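About Laluvwood

Laluvwood is a student residence in Laleck with 320 rooms on 6 floors. We opened to our first tenants one September and have let to students from the nearby colleges ever since. Rent covers heating, water and internet.
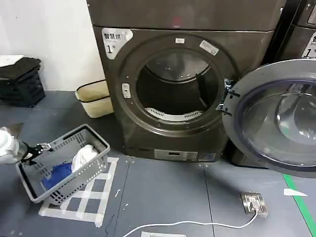

Dryer 1 in the laundry room

Each floor has 2 shared kitchens and a study room. The Wikov wing is kept for postgraduates and is quiet after 10 pm. The office is open every weekday, and until 7 pm on Thursday. Viewings are by appointment.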